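Sun 15 December

Continuing the starch gel tests from Friday. I write it down now, while I still remember the order of things, because in October I waited one day and then could not say which cup was which.

Batch 9 was made with the potato starch from Irgate. Same recipe as before: 100 g of water, starch, a little glycerin, a few drops of vinegar. I warmed it slowly in the small pot and stirred all the time with the silicone spatula. It became clear at the usual moment, maybe a little earlier. I poured it in the flat trays and also in two of the round lids, to see if the shape changes the cracking at the border.

The Kurex scale was drifting again. I put the reference weight on it before and after and the second reading was lower. I corrected the numbers in the table with a pencil, so please do not copy the ones in ink. If somebody has time, the scale should stand on the stone plate and not on the bench, the bench moves when the door closes.

Observations after the night:
Tray A -- smooth, comes off without force, slightly sticky on the bottom side.
Tray B -- two cracks starting from the corner, same corner as in batch 7. Maybe the tray is not flat there. I will turn it next time and look if the cracks follow the corner.
Round lids -- no cracks at all. The sheet became thicker in the middle, so they need longer.

I still do not understand the smell from tray B. It is like old bread. The vinegar bottle is the new one, from Robles, and it says the same strength as the old one, but I did not test it. To do: pH strip on both bottles.

Corn starch comes next. The bag from Trakness has the lot number 737 on the label, and I moved it to the upper shelf since the lower one gets damp near the sink. Please close it with the clip. Last time it was open and we had lumps which I could not break even with the sieve.

For the drying I would like to try the cupboard without the fan. The fan side of the sheet always curls first, and I think we are drying the surface too quickly while the inside is still soft. It will take 2 nights more, but we are not in a hurry before the holidays. 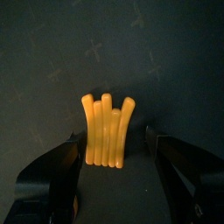 If the cupboard also gives curling, then the glycerin is too low and I go back to the old amount. Trays are washed and on the rack. Pot is soaking, please leave it.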